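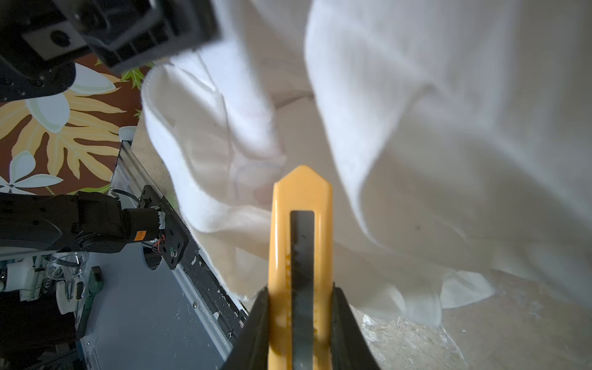 Home | Shop | Cutting Guides | FAQ | Orders | Contact

Search this site
Enter keyword Go

Cutting Fabric with a Utility Knife: Questions and Answers

These are the questions we get most often at the Moritz counter and by email about snap-off utility knives and cloth. Kendra Gagnon and Wiroj Nilsuwan wrote the answers. Prices and stock are on the Shop page.

Can I cut fabric with an ordinary snap-off knife?

Yes, if the fabric is lying flat and the blade is fresh. A utility knife does well on cotton sheeting, canvas, drop cloths, felt and most lining material. It does poorly on knits, fleece and anything stretchy, which pull ahead of the blade and leave a wavy edge. Use shears or a rotary cutter for those.

My white cotton is full of creases. Do I have to iron it first?

For a straight cut, yes. A fold you can't see on the underside will be cut twice, and you'll find a notch in the piece when you open it up. Press the area along the cutting line and a hand's width on both sides. The rest of the cloth can stay bunched up out of the way, as long as its weight isn't pulling on the part you are cutting. Let it rest on the table or a chair. Don't let it hang.

How much blade should stick out?

One segment for a single layer, 2 for heavy canvas. More than that and the blade bends sideways and can snap. Lock the slider before you start if your knife has a lock.

How do I know when to snap off a segment?

When the blade begins to drag threads, it's done. On cotton we snap after every few long cuts. Retract the blade until only the worn segment is out, hold the end with pliers, and bend it away from the side with the score lines. Wear glasses. Put the used piece straight into a blade tin or a jar with a screw lid, and never loose in the trash.

The slider on my knife feels gritty. Is it worn out?

Usually it's lint. Cotton sheds into the slot and packs down along the track. Take the blade out, brush the slot with a dry toothbrush, and wipe the blade track with a cloth. Some scuffing on the inside edges of a plastic slot is ordinary wear and doesn't affect the cut. If the slider slips backward under pressure after cleaning, replace the knife.

Should I oil it?

No. Oil gets on the cloth and doesn't always wash out, and on white it shows.

What should I cut on?

A self-healing mat is best. Thick cardboard works for one or two cuts. Don't cut on a bare tabletop, and don't cut on top of a printed tablecloth. Wiroj takes a call about a ruined tablecloth every April when people start on their porch cushions. If the table has a cover on it that you like, take it off completely. Folding it back to one side tends to leave it within reach of the blade.

What ruler do I need?

A steel one with a cork or rubber back. Plastic rulers get shaved by the blade after a while and stop being straight. Put the ruler on the piece you are keeping, so that a slip goes into the scrap.

Can I cut through a hem?

You can, but make several light passes. A hem is three layers in most sheets, with a ridge where the layers end, and the blade jumps at the ridge. It's easier to trim the hem off first with shears and start from a flat edge.

How wide is your white sheeting?

The plain white is 104 inches wide and 100 percent cotton. It comes prewashed on request. Unwashed cotton shrinks, so wash it before you measure anything.

The edge came out fuzzy. What went wrong?

A dull blade, or pressing too lightly and going over the same line again and again. A little fuzz on a raw cotton edge is normal and will get worse in the wash unless you hem or zigzag it.

Which knife do you recommend for a beginner?

We carry the Plidix and the Bonero. Either is fine for cloth. The Bonero has the stiffer slider, which some people like and Lamai Chaiyaporn at our counter does not. Whichever you choose, a bright handle is easier to find when the table is covered in fabric.

I put my knife down and lost it in the cloth. Any advice?

Retract the blade every time it leaves your hand. If you think an open knife is under the fabric, don't pat around for it. Lift the cloth slowly from one edge, folding it back on itself, until you see the handle.

Do you sharpen blades?

No. Snap-off blades aren't meant to be sharpened. We do sharpen shears; ask for Jirayu Khunthong in the back shop.

Can I return fabric after it's been cut?

Not once you have cut it. If we cut it wrong, bring it in with the receipt and we'll cut it again.

Contact us | Shipping and returns | © Moritz Fabric & Tools | Back to top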